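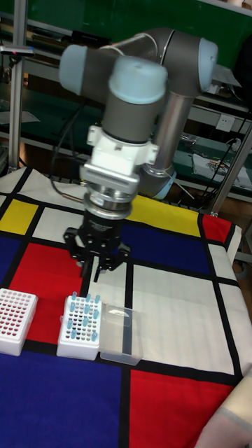 Waterproof jackets lose their surface finish through ordinary wear, and the finish can usually be restored at home. The procedure set out on this page applies to all woven shell jackets in the Lireo range, lined or unlined. It doesn't apply to waxed cotton or to down-filled garments, for which separate guidance is available from the Rulport service desk. Owners of two-colour jackets should inspect both colours before starting. On a combination such as the grey and pale blue of the robot arm shown here, marks left by hand cream or sun lotion are far easier to find on the grey, and the blue panels need to be examined in daylight.

## Before you begin

You will need:

- a front-loading washing machine with a clean detergent drawer
- a liquid soap intended for technical fabrics
- a spray-on proofing treatment, 300 ml
- a wide hanger
- a clean, lint-free cloth

Empty every pocket, including the small one inside the left cuff. Close the main zip and the pit zips, fasten the storm flap and loosen all drawcords. Detach the hood if it is removable and wash it with the jacket.

Check the seams from the inside. Where the tape has lifted over a length greater than 12 mm, the jacket should be sent for repair before it is washed. Smaller areas may be washed with care and looked at again afterwards.

## Washing

1. Run the machine once without a load to clear any remaining detergent.
2. Place the jacket in the drum alone, or with one other shell of a similar colour.
3. Add the soap in the quantity given on its label. Do not add fabric conditioner.
4. Select a gentle programme at 30 degrees, or at the lower temperature if the care label states one.
5. Rinse twice. If foam is still visible on the cloth, rinse a third time.

Spin at the lowest speed the machine offers. Jackets with bonded zips must not be wrung by hand.

## Applying the treatment

Hang the jacket while it is still damp, in a room with an open window. Hold the bottle a hand's width from the fabric and work downwards from the shoulders, covering the yoke, the hood and the outer sleeves most thoroughly. Leave for two minutes, then wipe away any droplets with the cloth — drips that dry in place leave a pale ring.

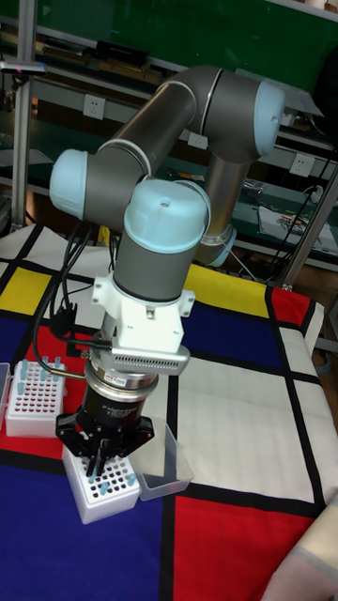
Rostislav Kollár writes that he treated the shoulders of his Lireo parka twice and left the back panel alone, and that after a winter of cycling the back was the only part to take in water. He now sprays the whole garment and gives the area under his rucksack straps a second coat.

A second coat is acceptable on any part subject to rubbing. Allow the first to become touch-dry before applying it.

## Drying and heat

Consult the care label. Where tumble drying is permitted, use a low setting for 32 minutes and remove the jacket promptly. Where it isn't, dry the jacket on its hanger away from radiators. An iron may be used on the coolest setting, without steam and with a cotton cloth between the iron and the fabric. Keep the iron clear of reflective strips and printed logos.

## Testing the result

Sprinkle cold water on one sleeve. It should form beads and run off when the sleeve is tilted. If the fabric darkens, repeat the treatment on that area only.

Jackets which still absorb water after two treatments may be handed in at the Okgate counter, marked for the attention of Nazareno D'Amico. The counter is open until 7 p.m. on Thursday. Please enclose the proof of purchase and a note of the products used.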